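4.2 Retention after the delay

Claims for spaced word lists in adult English learners rest mostly on tests given the same day. The Fornham course reports strong gains, but its 1,077 answers were collected within the hour - too soon to say much about memory. We retested the same words after 6 weeks. 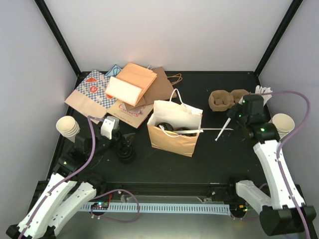
Figure 2. Paper bags, piled.

Recall of single nouns fell sharply in both groups, and the Teseck list did no better than plain rereading. Compound nouns are harder to judge. A learner who gave "bag" for "paper bag", as in Figure 2, was marked correct by Chaturvedi and wrong by us. We doubt that either rule measures vocabulary well.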